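Chapter 6
Open Bins

In this chapter:
What counts as an open bin
Walls, floors, and corners
Choosing a material
Filling a bin and keeping it in order
Dividers and paired compartments
Wear, cleaning, and replacement

Key terms: open bin, sheet metal, gauge, hem, sidewall, taper, stacking rim, dead corner, divider, compartment, fill line, stray

6.1 Opening case: the Prirnby stockroom

Lensa Admasu took over the stockroom at Prirnby in September. The company sold small goods to schools and gift shops: toys, key rings, erasers, pencil toppers, and party favors. The stockroom held 700 bins. Of these, 354 were metal and 234 were plastic. The rest were cardboard boxes with the flaps cut off, which the staff called bins and used like bins.

Her first job was to find out why packing a simple order took so long. She expected the trouble to be the shelving or the order sheets. She spent two days standing beside the packers and wrote down every time a hand went into a bin and came out with the wrong item, or with nothing. Most of these misses happened in three places. One was the cardboard boxes, which had sagged until the sides leaned over the goods. Another was a row of deep plastic bins with straight sides, where the last few items lay at the bottom in shadow and packers had to lean in to the shoulder. The third was a set of metal bins that had been filled well past the rim, so that goods slid into the bins next to them.

Admasu did not buy new shelving. She took the cardboard boxes out of use, set the deep bins aside for soft goods, and had a line painted inside the metal bins at the height where filling should stop. She also moved the smallest items to bins with shallow floors. The rest of this chapter deals with the questions she had to answer along the way. We will come back to Prirnby in Section 6.7, when the stockroom moves to a larger building and the same questions come up again with different goods.

6.2 What counts as an open bin

An open bin is a container with a floor, walls, and no lid, made so that goods can be put in and taken out from above or from the front. It may stand on a shelf, on a bench, on a cart, or on the floor. A drawer is not an open bin, though many of the same rules apply to it. A tray is close to an open bin but has walls so low that it cannot hold a pile.

Open bins are used for goods that are handled often, come in mixed lots, or have shapes that will not stack. A toy car, a plastic animal, and a rubber ball cannot be lined up neatly on a shelf. They can be kept together in a bin. The bin does the work of holding them in one place, and the person using it does the work of telling them apart. In Chapter 5 we looked at closed cartons, where the label on the outside stands in for the contents. With an open bin the contents can be seen, and the label mostly serves to tell people what should be there.

The main parts of a bin are the floor, the sidewalls, the front, the back, and the rim. On a metal bin the rim is usually folded over. This fold is called a hem. It stiffens the wall and covers the cut edge, which would otherwise be sharp enough to open a finger. If you are asked to inspect used metal bins, start with the hems.

6.3 Walls, floors, and corners

The slope of the walls is the first thing to look at. A bin with straight walls holds the most for the shelf space it takes up. A bin with sloping walls holds less but is easier to use. Items that touch a sloping wall tend to slide back toward the floor, and a hand can follow the wall down without catching. The narrowing of a bin from rim to floor is called its taper. Bins with taper can often be nested when empty, which saves a good deal of space in a building where stock rises and falls over the year.

The floor should be flat unless there is a reason for it to be otherwise. A ridged floor keeps small parts from sliding but traps dust and paper. A curved floor sends everything to the middle, which suits balls and marbles and very little else.

A dead corner is any place in a bin that a hand cannot easily reach or an eye cannot easily see. Straight-walled bins have four of them. Deep bins have them all the way around the floor. Goods left in dead corners are counted as stock but are seldom picked, and they may sit there until the item has been dropped from the catalog. At Prirnby, Admasu found an old line of pencil toppers under a newer one, in a bin that had been refilled from the top for years.

6.4 Choosing a material

Three materials cover most open bins: cardboard, plastic, and sheet metal.

Cardboard is cheap and light, and it is a sound choice for goods that will pass through once. It does not hold its shape for long under daily use. Damp ruins it.

Plastic bins are light, quiet, and easy to wash. They come in colors, and color can be used to mark groups of stock. They crack in the cold if dropped, and the rims of stacking bins can chip.

Sheet metal bins are strong and keep their shape. They can be bent to fit a given space, with whatever slope the job calls for. They are heavy, they are noisy when hard goods are dropped in, and they dent. The thickness of the sheet is given as its gauge, and a lower gauge number means a thicker sheet. Sibusiso Masilela, who ran the metal shop at Gusberg for many years, told his apprentices to press a thumb in the middle of the longest wall. If the wall moved, the sheet was too thin for that length or the hem was too small.

A dull gray surface is common on metal bins and has one practical benefit. Bright goods stand out well against it. A shiny surface throws back light and color from the room, and small items are harder to pick out. Surfaces change with use, and a bin that was even in color when new will pick up marks where goods are dragged across the floor.

6.5 Filling a bin and keeping it in order 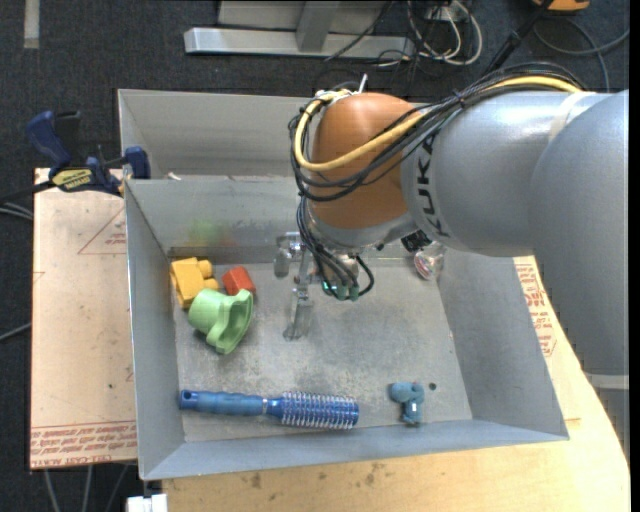
Filling should be judged by how much of the floor is left in view. A bin heaped to the rim hides most of what it holds, and every item taken from it disturbs the rest. With a few small toys in a metal bin, and an open patch of scuffed gray floor in the middle, each toy can be reached on its own, and the sloping wall on the left stands beside them without shutting them in. The second compartment behind it is a different matter. A small white scrap lies near the dividing edge there, and a scrap of that size is easy to pass over when attention is on the goods.

Anything in a bin that does not belong there is called a stray. Strays include goods from the next bin, torn labels, bits of packing, and dropped pens. A single stray does little harm. If strays are left, people stop noticing them, and after a while an item from the wrong bin will be packed with the right ones. The usual rule is that whoever sees a stray takes it out, whether or not the bin is theirs to look after.

Loose goods should be added by hand or from a low height. Pouring from a carton held above the rim chips paint and sends items over the divider.

Set a fill line for every bin that is in regular use. For small hard goods, a line at 60 percent of the wall height is a good starting point. Lower it if the goods roll. Raise it if they are soft and the bin is shallow.

6.6 Dividers and paired compartments

A divider is a wall inside a bin or between two bins. It may be fixed or removable. Two compartments that share a divider are said to be paired, and they are useful wherever goods are moved from one group to another: unsorted to sorted, unchecked to checked, returned to restocked. The person doing the work should always know which side is which. Mark both sides. A mark on one side only will be misread by someone standing at the other end of the bench.

The top of the divider should be hemmed in the same way as the rim. It needs to be high enough to stop goods from sliding across and low enough that a hand does not knock against it on every move.

Check your understanding

1. Name two goods in your own workplace or classroom that belong in an open bin, and two that do not. Give your reasons.
2. Look at a bin that is used every day. Where are its dead corners? What is in them?
3. Why might a stockroom accept a tapered bin that holds less than a straight-walled bin of the same height?
4. Admasu set aside the deep plastic bins for soft goods. What problems might remain with this choice?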